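Notes for the Barredo open day talk, afternoon slot

Start while people are still finding seats. Thank Sveva Parisi for the bench time, then straight to the cell.

Visitors saw the Brollinska cell from the door side only. Say what they missed: the controller is under the bench, and the operator screen shows the wrist camera feed plus the planner state. The task is pick, lift, hold, replace. Drinks bottles, because everyone knows how they behave when squeezed.

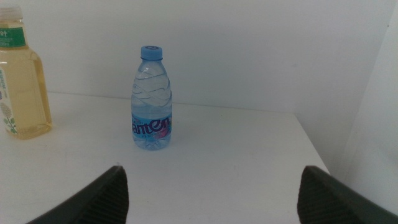
Grip force is the part to slow down on. Thin-walled bottles deform before the force reading settles, so the controller closes on position first and switches to force late. Expect a question on full versus half-full. Answer: the lift pauses at 21 mm and reads the load before going on.

Numbers, once, no slide: 617 attempts logged in March, 37 failed. Most failures were clear plastic, where the depth estimate drops out near the shoulder. Labels help – the planner prefers them as a grasp region. Do not claim this carries over to glass.

Warkanetti supplied the pads. If asked about pad life, say we have no figure yet.

Cycle time is roughly 37 seconds, slow on purpose for visitors. Skip if short of time.

Close with the Grarkideo interface – one sentence, then questions. Repeat each question into the mic.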